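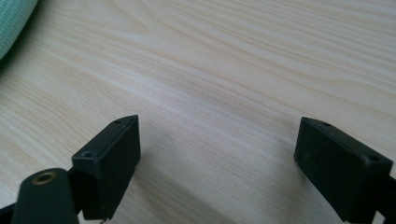

Section 4: Putting the top on and getting it ready for daily use

By now you should have the Brirgate base standing on its own feet, bolts finger tight, and a lot of cardboard on the floor. Keep the cardboard! You're going to need the biggest piece in a minute.

I'm Olga Sarmiento, and I've put together more of these tables than I'd like to add up, including the one I eat breakfast on. What follows is the way I do it at home. Dalia El Sherbiny checked it against the drawings, so the measurements are right even where my explanations wander a bit.

What you need

The top, which is 49 inches long and 37 inches wide
The bag of screws marked B
A hand screwdriver (please, not the drill)
A flat piece of cardboard or an old blanket
Two clean, soft cloths
A second person for lifting

Attaching the top

1. Lay the cardboard on the floor and brush it off with your hand. One staple left in there can scratch the finish from end to end, and I say that as someone who has done it.

2. Put the top face down on the cardboard. The good side is the smooth side without the pilot holes.

3. Turn the base upside down with your helper and lower it onto the underside of the top. Slide it around until the slots in the rails line up with the pilot holes. If only one end lines up, you've got the base turned around. Spin it and try again.

4. Start all the B screws by hand, a few turns each, and leave them loose. I go corner to corner, then fill in the middle ones.

5. Snug everything up. Stop when the screw head touches the rail and give it maybe another quarter turn. Wood moves with the seasons, and those slots are long on purpose so the top can slide a hair in each direction.

6. Go back and tighten the leg bolts you left finger tight in Section 3.

7. Turn the table over, one person at each end, and set it down on all the legs together.

CAUTION: Don't tip the table up onto two legs and walk it over. All the weight lands on one joint that way. Lift it clear of the floor.

CAUTION: Use only the screws in bag B for this part. The ones in bag C are longer and will come up through your nice new surface.

Choosing which way it faces

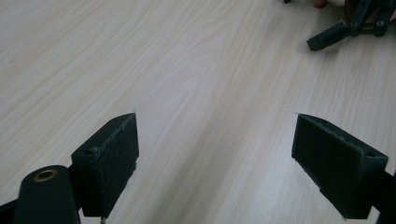
Where you put the table matters more than people expect, mostly on account of the window. I like to stand at the spot where I'll sit and look at the top for a minute before I commit. The grain makes a handy guide: from this side the lines run on a slant from lower left to upper right, with those soft arched shapes through the middle and farther back, and if you walk around to a neighboring side the slant goes the other way. Some folks want the arches closest to their own chair and some want them toward the room. Either is fine with the base, which is the same at both ends.

8. Keep the table at least a foot from a radiator or heating vent. In February, when the heat runs all day at my house, I move mine out even farther.

9. Check for rocking by pressing on each corner. If it rocks, turn the leveling foot under the low leg until it quits. A full turn is usually too much, so go in little bits.

NOTE: Rails creaking when you lean on the top? Loosen the screws on that side by half a turn, press down, and snug them up again. That fixes it nearly every time.

The first wipe-down

You'll want to do this before anything goes on the table for real. There's packing dust on it even if you can't see any.

10. Dampen one cloth with plain water and wring it out hard. It should feel cool and hardly wet.

11. Wipe along the grain from one side to the other. I know the slant makes that a little awkward, and it's tempting to just scrub in circles! Long strokes leave fewer streaks.

12. Follow right behind with the dry cloth.

13. Crouch down until your eyes are only a little above the surface and look toward the light. Smears that disappear from standing height show right up from down there. 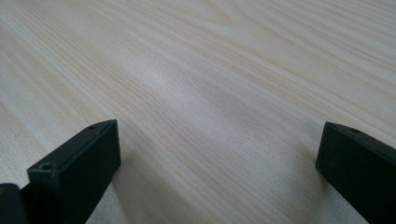
Low-angle check: whitish sheen across the middle, grain still showing near the front.

A soft bright patch like that is only light on the finish, and it will travel as you move your head. A smear stays where it is. If you find one, breathe on it and buff with the dry cloth, and if that doesn't take care of it, a drop of dish soap in a bowl of warm water will.

CAUTION: No furniture polish with silicone in it, no bleach, no scouring pads. I don't care how fine the pad is. I've had someone write to me about polishing out a cup ring with 2000 grit paper, and the dull spot it left was a good bit bigger than the ring.

Living with it

Use a trivet under pans and a coaster under anything that sweats. Felt dots under a lamp or a speaker are a good idea too, especially the heavy ones you drag when you dust.

Fabric things can sit on the top all day, but not damp. A wet dish towel left in a heap overnight will leave a cloudy mark. (Ask me about the swimsuit.) If you catch a cloudy mark early, leave that spot uncovered and dry for a day or two before you try anything else, and don't go at it with a hair dryer.

Move your plants and place mats around every so often. Wood changes color in daylight, and a mat that never budges leaves its outline behind.

Check the B screws again after the first month, with the same hand screwdriver and the same light touch. After that I do mine when the seasons change, or whenever I remember.

If a screw turns and turns without biting, stop there and skip ahead to Section 6, Loose and Stripped Screws.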